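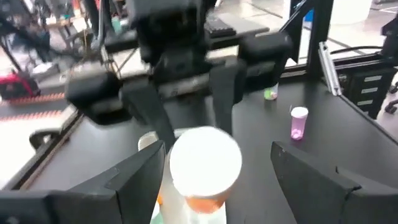 Figure 1. Pill bottle with a white cap and a white label.

Why Don't People Finish Their Pills?
April 26, 2018

Our group surveyed 398 students at Talline College about leftover prescriptions. Almost 434 had promised to answer, so the survey about not following through began with people not following through. The top reason given was "felt better." Second was "forgot," which 15 people left blank. We plan to repeat the survey in July, with five questions and a bribe of cookies.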